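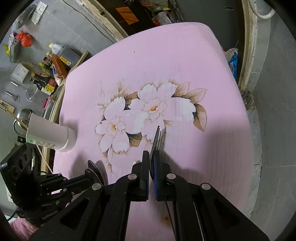
Floor mat, pink with flower print. Stain near the lower part noted under item 4.

Trernberg House Guest Rooms: Winter Walk-Through Checklist, With Comments
Completed 21 Jan 2024

Thank you for picking this up and reading it through. I know a checklist is supposed to be short, and this one never has been, but I would so much rather you had my comments in front of you than had to come and find me while I'm up to my elbows in the linen closet. Marks are OK, WATCH or FIX. Anything marked FIX has to be done before the room is let again, and anything marked WATCH gets looked at on the next walk-through in April.

ENTRY AND STAIRS

1. Front steps clear, handrail firm. OK
The rail was tightened in the fall and it hasn't budged, even with my full weight on it (and I did lean, believe me). Please keep the salt bucket on the porch side of the door, where a guest coming in late can reach it.

2. Stair carpet flat, no lifted edges. WATCH
The third stair from the top has a little bubble on the wall side. You'd have to be walking very close to the wall to catch a toe, but children do walk close to the wall, so I've pressed it down and put a strip of carpet tape under it for now.

3. Hall and stair lights, top and bottom switches. OK
Both switches work. The bulb at the landing is the warm kind we all like, and there are spares in the drawer under the key rack.

FLOORS

4. Loose mats and rugs: backing, edges, cleanliness. WATCH
I love our mats, they make the rooms feel like somebody's home, but they do need more attention than anything else on this list. Lift each one, look at the underside, and put it back down with a gripper pad if it slides under your foot. The pink flowered one has a small orange-brown stain. Try cool water and a drop of dish soap first and let it dry flat, away from the heater. If the stain is still there in April we'll talk about it, and I won't be cross with anyone!

5. Floorboards, thresholds, door saddles. FIX
The metal strip between the Noltden Room and its bathroom has a screw standing up. It's a small thing and it will find a bare foot in the dark every single time. One screw, countersunk, and please run your hand over it afterward in a thick sock.

BATHROOMS

6. Hot water at the tap. OK
All the sinks ran warm without scalding. Let the tap run a good minute before you test, as the pipes upstairs are slow to wake up in January.

7. Grab bars and tub strips. FIX
Bars are solid. The strips in the Zabala Room tub are curling at the corners, and a curled strip is worse than none. Peel them all, clean off the old glue, dry the tub completely and lay new ones the same afternoon, while the tub is still clean.

8. Outlets near the sink: press the test button, then reset. OK
Every one clicked off and came back on. Do plug in the little night light to check, and don't go by the click alone.

HEAT AND SMOKE

9. Smoke alarms, tested by button. FIX
The one outside room 244 gave a very tired chirp. (Yes, I know we haven't anywhere near that many rooms. The numbers came with the doors, and guests enjoy them.) New battery today, please, and if it still sounds sleepy, replace the whole alarm.

10. Portable heaters: cords, tip switch, clear space. WATCH
We have 3 of these now. Each should have 3 feet of clear floor on every side, and that includes curtains, bedspreads and the lovely pile of magazines that keeps creeping back in the Trumurham Room. Tip each heater gently and see that it shuts off. The cord on the oldest one feels a touch stiff near the plug, so look there first next time. Heaters go straight into the wall outlet, never a power strip.

11. Fire extinguisher, upstairs hall. OK
Needle in the green, pin in place, tag signed.

BEDROOMS

12. Windows open, close and lock. WATCH
The Trumurham window sticks in damp weather. A rub of candle wax along the track has helped before. It has to open easily from the inside, so if the wax doesn't do it, move this up to FIX.

13. Bed frames and slats. OK
I sat, bounced a bit and listened. One slat had slipped in the Zabala Room and I've set it back in its groove.

14. Blind cords tied up high. OK
All wound on their cleats. Please check again after every family stay.

BEFORE YOU SIGN

Go back over the FIX items (5, 7 and 9) and write the date beside each as it's done. Leave the sheet on the clipboard by the key rack, and do use the back of it if you run out of space. I always do.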